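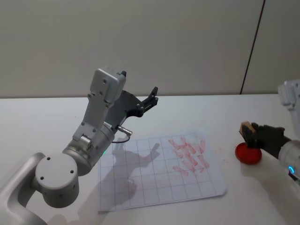
Section 4: Loading an old travel diary into Rostaten

By now you should have the app on your phone and an account that works. If you don't, go back to Section 2 and come find me when you're done. This section gets you from a scanned diary to a route you can walk with the original traveler talking in your ear, and it's my favorite part of the whole manual, so forgive me if I go on a bit.

I'll use the Koppel diary all the way through. It's the one that ships with the app: a wool merchant's journey on foot and by mail coach, 203 pages, mostly complaints about inns (the man was never once given a bed he liked!). Your own diary will work the same way.

Before you start

You'll need a typed transcript in plain text, one entry per paragraph, with the place name on the first line of each entry. Scans of the handwriting can be added later and they're lovely to have, but the app can't read them.

Steps

1. Open Rostaten and tap Library, then New Journey. Give it a short name. Long ones get chopped off on the lock screen and you end up staring at "A Gentleman's Tour Thr".

2. Tap Add Transcript and pick your file. The Koppel text loads in a few seconds. A longer one may sit there looking frozen — let it sit.

3. Tap Find Places. The app goes through the entries and drops a pin for every place name it recognizes. For Koppel you should see 71 pins.

Note: If you get 70, you're on the older place list, the one that didn't have Borwood in it. Go to Settings, then Place Lists, then Refresh, and run Find Places again.

4. Check the pins against the map. Please don't skip this one. Old travelers spelled by ear, and plenty of villages share a name, so now and then a pin lands in the wrong valley altogether. Press and hold a pin to drag it where it belongs.

5. For any place that has vanished or changed its name, tap the pin and choose Former Name. Type the diary's spelling in the top box and today's name in the bottom one. Both will show up when you're walking.

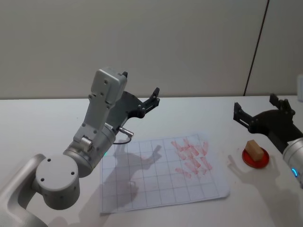

6. Set the trigger distance, meaning how close you have to be before the entry starts to play. I keep mine at 100 meters in open country. In a town that's too much, and the merchant will start grumbling about his supper while you're still two streets away from the inn. Make it smaller and see how it feels.

7. Choose a voice. Prasert Onsri recorded the Koppel entries for us and he's wonderful at it, especially the quarrel with the toll keeper. For your own diary you can use one of the built-in readers or tap Record and do it yourself. I did mine at the kitchen table one August with the windows shut, and you can still hear the neighbor's mower in the coach accident.

8. Tap Save Offline. Wait until the arrow next to the journey's name turns solid.

Caution: Don't leave home on a half-finished download. The app will let you start walking and then go quiet at the first stop with no signal.

Caution: The old route isn't always a legal path today. Stretches of the Koppel road now cross private farmland, and the app draws them as a dashed line. Follow the solid detour, even when the merchant is telling you to climb the stile.

Using Sotiseck maps underneath

If you've bought the Sotiseck historical layer, turn it on under Map, then Background. Amnuay Phetsri lined up the sheets by hand and they match the modern roads very well, except right along the river, where the bank has moved. Use the slider to fade between old and new. It does eat the battery, so I switch it off between stops and bring it back when there's something to look at.

When the journey shows up in your Library with its pins in place, go on to Section 5, where we split it into day-long walks.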